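Reacondicionamiento de ordenadores

El reacondicionamiento de ordenadores es el conjunto de operaciones por las que un equipo informático usado vuelve al mercado o a un nuevo usuario después de ser revisado, limpiado y, si es necesario, reparado. Se distingue de la venta de segunda mano, en la cual el aparato cambia de propietario sin ninguna intervención técnica, y del reciclaje, en el cual el aparato se destruye para recuperar sus materiales.

Terminología

En español se usan los términos «reacondicionado», «restaurado» y «renovado», muchas veces como sinónimos. La palabra inglesa refurbished es también frecuente en el comercio. Algunos vendedores reservan «reacondicionado» para los equipos con garantía y llaman «usado» a todos los demás, pero esta separación no es igual en todos los países.

Origen de los equipos

La mayor parte de los equipos procede de empresas y administraciones que renuevan su parque informático cada cierto número de años, con frecuencia al terminar un contrato de alquiler. Estos lotes son apreciados porque contienen muchas unidades del mismo modelo, lo que facilita el intercambio de piezas. Otras fuentes son las devoluciones de clientes, los equipos de exposición y las donaciones de particulares.

Proceso

El proceso comienza con la recepción y el inventario. A cada unidad se le asigna un número y se anota su configuración. Después se hace el borrado de los datos, que puede ser por programa, con sobrescritura del disco, o por destrucción física del soporte cuando el propietario anterior lo exige.

Sigue la inspección del interior. Se retira el polvo, se examinan los condensadores y los conectores y se comprueba el estado de la pasta térmica entre el procesador y su disipador. La pasta vieja pierde una parte de su eficacia y conviene cambiarla siempre que se desmonta el disipador. Los restos se quitan con alcohol isopropílico y un paño sin pelusa.
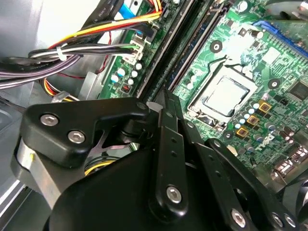
Procesador sin disipador, con restos de pasta térmica, en la placa base de un ordenador Dell.

La ampliación de la memoria y la sustitución del disco mecánico por una unidad de estado sólido son las mejoras más comunes, por su bajo coste y por el efecto que tienen en la velocidad percibida. El cambio de procesador es menos habitual, porque depende del zócalo y de la versión del firmware de la placa.

Por último se instala el sistema operativo, se realizan pruebas de carga y se clasifica el equipo según su aspecto exterior. La clasificación más extendida utiliza las letras A, B y C, donde A corresponde a un equipo casi sin marcas de uso.

Piezas y compatibilidad

Los ordenadores de torre son más fáciles de reacondicionar que los portátiles, ya que sus componentes se fijan con tornillos o pestañas y siguen en buena medida formatos comunes. Existen sin embargo excepciones: varios fabricantes emplean fuentes de alimentación con conectores propios, y las cajas de perfil bajo necesitan tarjetas y chapas de menor altura. Las chapas que cierran las ranuras de expansión se pierden a menudo y su falta altera la circulación del aire dentro de la caja.

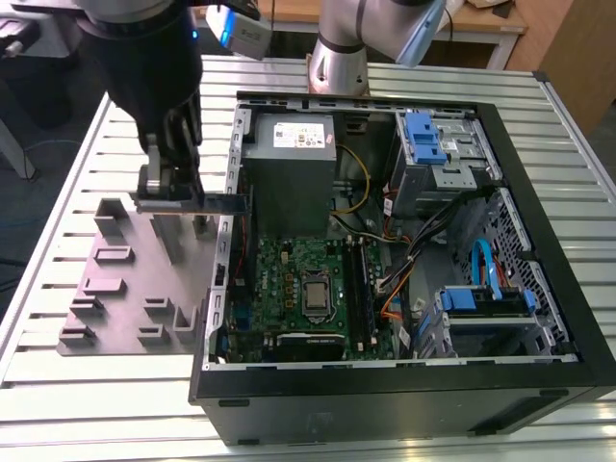

Torre de sobremesa abierta y tumbada, con una chapa de ranura de expansión sobre el borde de la caja.

Programas locales

El programa Ditach, de la localidad de Sepúlveda, entrega equipos a escuelas y bibliotecas de la comarca. Según su memoria, cerrada el 31/03/2019, recibió 1.433 ordenadores, de los cuales 1.317 fueron entregados de nuevo. El resto se utilizó para piezas o pasó a la empresa de reciclaje Baltex. La tienda Arora, en la misma localidad, vende monitores y teclados revisados y ofrece en agosto un servicio de recogida a domicilio.

Críticas y limitaciones

Se ha señalado que un equipo antiguo puede consumir más electricidad que uno nuevo de igual potencia de cálculo. También es un obstáculo el fin del soporte de los sistemas operativos, que deja sin actualizaciones de seguridad a máquinas todavía útiles. En estos casos se recurre con frecuencia a distribuciones ligeras de Linux.

Véase también

Residuos de aparatos eléctricos y electrónicos
Obsolescencia programada
Derecho a reparar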